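Rona 300 Anchor Windlass – Owner's Guide
Section 4: Fitting the chain and first use 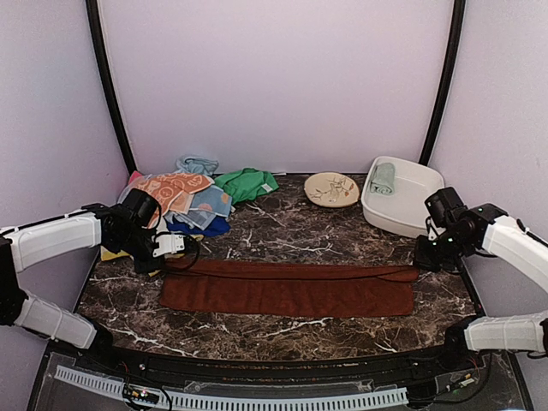
Before you fit the anchor chain, check that it matches the gypsy supplied with your Rona 300. The chain size is stamped on the inside face of the gypsy. Lay the chain out straight on the dock and look over every link for rust, bends or worn spots. Anchor chain is made of plain steel links and shouldn't be confused with segmented cable carrier, like the white run behind the clear panel under the marble tabletop, which holds wiring and carries no anchor load. If your chain came from another boat, measure 11 links and compare the length with the table in Section 2.

1. Turn off the windlass breaker and remove the fuse.
2. Secure the bitter end of the chain to the strong point in the locker with a length of line. The line must be long enough to reach the deck so it can be cut in an emergency.
3. Feed the chain up through the deck pipe and over the gypsy. Each link should sit flat in its pocket.
4. Tighten the clutch nut by hand, then a quarter turn with the Lamrani handle.
5. Refit the fuse, turn on the breaker and start the engine.
6. Press UP in short bursts until 14 feet of chain has gone into the locker. Stop if it jumps or piles up under the pipe.

CAUTION: Keep hands, hair and loose clothing away from the gypsy whenever the breaker is on.

Note: The windlass is not a mooring point. Once the anchor is set, take the load on a snubber or chain stopper – the Harik stopper, part 658, fits all Flellonov bow rollers.

Rinse the gypsy with fresh water after each trip.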